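July 9, 2020

I slept badly again and at four I was sitting in the kitchen with the radio very low. The first news was about the Remcombe robberies. The police have arrested a man. They did not give his name, only that he was found in a rented unit in Foley and that he did not resist. I listened to the same bulletin three times, as if the next one would have more in it.

It has been since March that I check the back door twice. The first break-in was at the pharmacy on our street, and then the bottle shop, and then the house with the blue fence, where the people were asleep inside. I do not think I am a nervous person, but I put a chair under the handle of the laundry door, and it has stayed there so long that I walk around it without thinking.

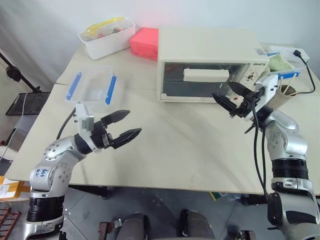 At the bus stop everybody was talking about it. One woman had heard that he is from Cinovthorpe and has been in prison before. Another was sure that there were two men and the second is still free. I said only that I was glad. In my first years in this country I would have been silent because of my English, and now I am silent because I do not like to repeat what I cannot know. The newspaper says he will be in court in Ollberg next week, and that he is charged with 4 robberies. It does not mention the house with the blue fence. Maybe it was a different person, or maybe they do not have the evidence yet. I would like very much to know which.

They also printed how much was taken from the bottle shop: 1,846 dollars, and the float from the second till. I had imagined a larger sum. The owner closed for 20 days afterwards and when he opened again he had a bell on the door and a screen at the counter. I still feel it is rude to pass my money under the screen, like I am visiting someone in a jail.

Went to the station after work to ask about my bicycle, which disappeared from the side of our building in the same month. The young officer was polite. She looked for my report on the computer and found it with my surname spelled wrong, so we corrected that. She told me they have recovered some property but there is a process, and I should bring the receipt. I paid 800 dollars for that bicycle, the most expensive thing I bought for myself since I came, and of course I do not have the receipt. I have the box with all the papers from the old flat and will look through it on the weekend. 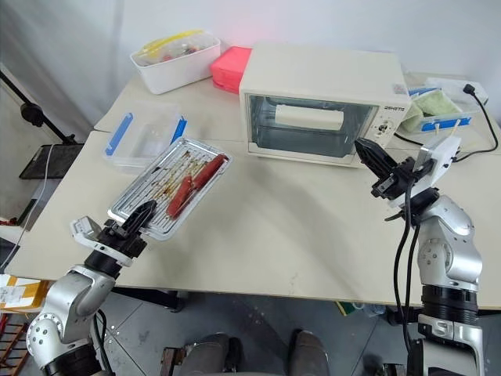 Two sausages on the tray.

Ate late, with bread and the rest of the cabbage. My sister called while I was washing up. I told her about the arrest and she asked immediately if I would now sleep, and I said yes to make her calm. She thinks the whole neighbourhood is dangerous. I reminded her that our own cellar at home was emptied two times when we were children, even the jars of plums, and she laughed for a long time.

I took the chair away from the laundry door and put it back at the table. Then I checked the lock, both times as usual. Tomorrow I must call the landlord about the light at the side of the building, it is out again.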